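Spare parts library opens its drawers in Pollock

POLLOCK, 2026-08-11. Anyone who has ever stood in a garage holding a dead pinball machine part in one hand and a shipping quote in the other will be glad to hear that the Voner Parts Library has finally opened its doors on Sinard Street, in the long brick building that used to be the shoe repair shop. It has taken the group behind it since February to get the shelves up, the lights working and the donations sorted, and on opening morning there were people waiting on the sidewalk with shoeboxes under their arms.

The idea is a simple one, and it will sound familiar to anybody who has used a tool library. Members pay $25 a year and may take home small electrical and mechanical parts for their repairs, and in return they are asked to bring in whatever they have lying around that still has some life in it. The catalog stood at 3,139 items when the doors opened, nearly all of it from local basements, closed-down workshops and one very generous arcade owner who was clearing out a storage unit. 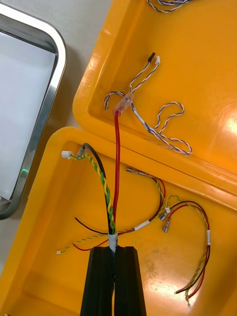

Wiring is by far the biggest group in the catalog, and it is also the one that gave the sorters the most trouble over the spring and early summer. Donated wire tends to arrive in one great knot, and the library made up its mind early on to keep anything with its ends still on it, so that a member can match a plug to a plug without reaching for the soldering iron. It makes for some lively cases. A single bright yellow one can have a thick red wire joined to thin twisted blue-and-white ones, a yellow-and-green pair with its small white plug, and a black wire that finishes in a metal ring, all waiting to be told apart and written up. The sorters have grown rather fond of the job, and there is talk of a regular untangling evening once the nights draw in, with soup.

Each kind of part has its own shelf, and the shelves run along the left-hand wall in the order you would meet the parts if you were taking a machine to pieces: switches and knobs by the door, then wiring, then motors and solenoids, then boards at the far end next to the sink. It is a slightly odd system, and a few visitors on the first morning walked straight past what they wanted, but the people at the desk are happy to come out and point (and to chat, if you have the time, about what it is you are fixing).

Solenoids have turned out to be the early favorite. These are the little push-pull parts that kick a flipper, release a latch or ring an old-fashioned door chime, and they are the sort of thing that is maddening to track down in the right size. 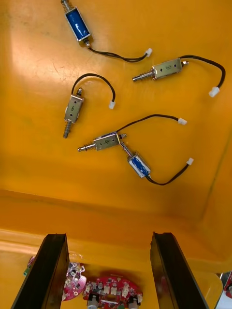
Members may borrow up to 3 of them at a time to try at home, and keep the one that fits. The others should come back within 40 days, with their leads and connectors still attached, please, as the next person will want those too. Parts that have been opened up or painted can't be taken back into stock, though the desk will gladly have them for the teaching box.

A starting grant from Drultarico, the hardware wholesaler out by the rail yard, paid for the shelving and the first year's rent. After that the library hopes to get by on memberships and on its Saturday repair table, where visitors can sit down with a stubborn toaster or a silent doorbell and get a hand with it for whatever they care to put in the jar.

The library is open Wednesday and Friday afternoons and all day Saturday. Parking is behind the building, and the entrance is up the ramp on the alley side, as the front door still sticks. Donations are welcome during opening hours, but the desk asks that people please not leave boxes outside overnight, and that batteries be taken to the county drop-off instead.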